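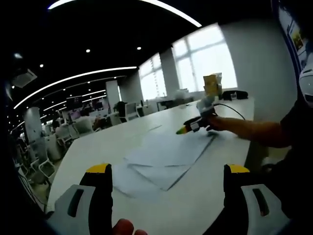

Rebecca Caruso
Re: Pose rejection in two-handed paper sequences

I would ask that the rejection threshold be left where it is until the cause has been established. Of the 1,178 demonstrations processed for the Cakdale set, 36 were rejected by Bassi on pose grounds. I have read the rejection log for each of them. In every case the estimated position of one gripper moved further between consecutive images than a human arm could have carried it. A looser threshold would admit those jumps to the training set, and the policy would be asked to reproduce them.

The log is attached to the tracker entry. I should be grateful if replies could refer to it directly.

halden_kr
Re: Pose rejection in two-handed paper sequences

Thank you for the log. I accept the account of the jumps but do not accept that the threshold is right. It is a single value applied to all tasks. Paper handling contains quick wrist movements, particularly when a sheet is turned over, and a value set for placing rigid parts will reject good data along with bad.

May I also ask whether the rejections fall evenly between the left and right devices? If they fall mainly on one side, I would look at calibration before looking at the filter.

Rebecca Caruso
Re: Pose rejection in two-handed paper sequences

They fall on both sides. Calibration was repeated in March for each device and the residuals were unremarkable. The rejections do, however, gather in the stacking stage, when the paper is lifted close to the lens. Very few occur while the sheets lie spread on the table.

tmw_estimation
Re: Pose rejection in two-handed paper sequences

That pattern is consistent with what we see at our own site. Bassi estimates camera motion from fixed points in the room. When the operator works over flat sheets, the windows, ceiling lights and desks remain in view and supply most of the usable points. When a stack is raised, the paper takes their place. Its edges are sharp and well lit, so the feature detector accepts them readily, but they move with the hand or bend independently of it. The estimator then has two accounts of the motion and may settle on the wrong one.

There is a second difficulty in two-handed work. The other operator arm, the other gripper and its cable are also moving objects. They are small when the devices are apart and become significant when they are brought together over the same paper.

I would therefore support Ms Caruso on the threshold. The estimator is at fault, and the filter is reporting it correctly.

halden_kr
Re: Pose rejection in two-handed paper sequences

I can agree with most of that. My remaining objection is to the remedy usually proposed, namely a mask over everything that is not the room. We tried a mask with Uvness on cloth. It removed so much of the image during close work that the estimator had too few points left and drifted slowly. A slow drift is worse than a jump, as the filter does not notice it and the planner treats it as intended motion.

osk_tooling
Re: Pose rejection in two-handed paper sequences

The drift reported above depends on how the mask is applied. If masked points are discarded outright, it will occur. If they are kept at a low weight, and the inertial data is allowed to carry the estimate through the worst of the close work, the result is more stable. Version 2 of the Bassi configuration supports this, although the option is switched off by default and the documentation mentions it only in passing.

The procedure we follow at Hultico is set out below. It assumes the raw recordings have been retained.

1. Confirm the clock offset between the left and right devices before any other change is made. We reject a pair if the offset exceeds 4 milliseconds. An uncorrected offset produces relative pose errors which resemble tracking faults, and time will be lost in looking for them in the wrong module.

2. Build the room map from the parts of each recording in which the table is worked flat. Exclude the stacking stage from mapping entirely. The map should contain the ceiling lights, the window frames and the pillar between them, and should contain no paper.

3. Set the static point weight by region. In close work the curled ends of the stack may reach nearly to the top of the view and cover the left and centre of it, while the windows and the ceiling strip remain visible beside them. The estimator should draw on that remaining area in preference to the sheet edges, even where the sheet edges score more highly as features.

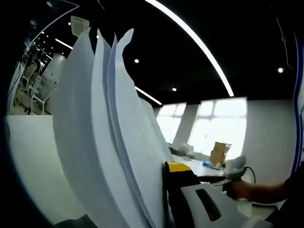
4. Localise the full recording against the fixed map, with mapping disabled. Do not permit the estimator to add points at this stage.

5. Compare the result with the inertial estimate over the same interval. Where the two disagree, mark the interval for review and leave the demonstration out of the training set until a person has looked at it.

6. Only then consider the rejection threshold.

halden_kr
Re: Pose rejection in two-handed paper sequences

Step 5 answers my concern about drift in part. It does not answer it for long intervals, as the inertial estimate will drift as well and the two may drift in a similar direction. I would add a check at the end of the recording, where both grippers are returned to a known position on the table.

On step 2, I would leave the windows out. Daylight changes during a session, and points on the glazing bars come and go with exposure.

tmw_estimation
Re: Pose rejection in two-handed paper sequences

I disagree regarding the windows. The outer frames are large, high in contrast and do not move. Points beyond the glass should be removed - that much is plain - but to discard the frames would leave a room of this type dependent on its ceiling. The ceiling lights are good for orientation and less so for position along their length.

The return to a known position is sensible and I would adopt it.

Rebecca Caruso
Re: Pose rejection in two-handed paper sequences

I am obliged to all three correspondents. The rejected recordings will be reprocessed under the procedure given, once with the window frames in the map and once without them, so that the disagreement can be settled on our own data. The threshold will not be altered in the meantime.

Our recordings do not include a return position, so that check cannot be applied to the present set. It will be added to the operator instructions for the next one. I expect to post both sets of residuals on Friday.

osk_tooling
Re: Pose rejection in two-handed paper sequences

Please include the clock offsets with the residuals. The log attached to the tracker entry does not give them.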